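**PLOTISVILLE, 22 July 2019** — The Kyei Robotics Laboratory is very pleased to share the results of a study that has kept a small team busy, and occasionally up late, for the better part of two years. The method, which the group has named Flodorell, lets a robot arm learn to reach for and grasp upright objects entirely in simulation, and then carry that skill over to a real workbench with no further training on the real machine.

People who work with robot arms will know why that matters to us. Teaching a robot to pick something up usually takes a great many tries, and every one of those tries costs time on a machine that somebody else in the building would also like to use. Simulators have long offered a way around the line at the door. The trouble is that a robot raised in one tidy computer world tends to get confused when the light changes, or when the wall behind the object is a color it has never met before.

Flodorell takes on that trouble by changing the surroundings constantly. Each practice attempt is set in a freshly built room, with its own wall colors, its own textures and its own assortment of large shapes standing or hanging nearby. The object to be grasped changes its place as well. What stays the same is the view from just behind the gripper, looking out past the fingers, and the program gradually learns that the fingers and the thing between them deserve its attention and the rest can be let go.

In the results released today, the program practiced in 445 simulated rooms and was then tested on a real arm over 1000 grasp attempts, using household and workshop items it had not been trained on. It completed 871 of them. A version trained in a single unchanging room, and given the same amount of practice, completed 502.

"We had a very nice, very realistic room that we had spent months on, and I was fond of it," said Boris Halilović, who leads the project at Kyei. "Then in May we tried the strange rooms, the ones with purple slabs and mustard walls, and they beat my nice room by such a distance that I asked for the test to be run again. It was run again, and I have made my peace with it."

The team also looked closely at the last short stretch of each attempt, when the fingers are already on either side of the object and the program has to decide whether to close them or shift a little first. This was where the older version made most of its mistakes, often closing too early on objects that stood slightly off center. Flodorell adds a short pause at this point, during which the program compares 2 possible finger positions and picks the one it expects to hold better.
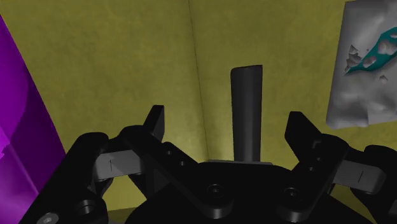 The pause adds a little time to each grasp, and the team would like to shorten it. Thin, flat items remain difficult, and so do shiny ones, and anyone hoping to have the method sort a drawer of spoons will need to be patient with us for a while longer. The written report goes through the failed attempts in some detail, and we warmly encourage other groups to read that section first.

The next stage of the work, called Potus, will use the same kind of varied rooms to teach placing and stacking as well as grasping. Early practice runs have started, and the group expects to have something to say about them next year.

The Flodorell report, together with the room-building software and the full table of test results, is available free of charge from the laboratory on request. Visits to the Plotisville workshop can be arranged too — we do enjoy having company, and there is usually coffee.

**Press contact:** Communications Desk, Kyei Robotics Laboratory, Plotisville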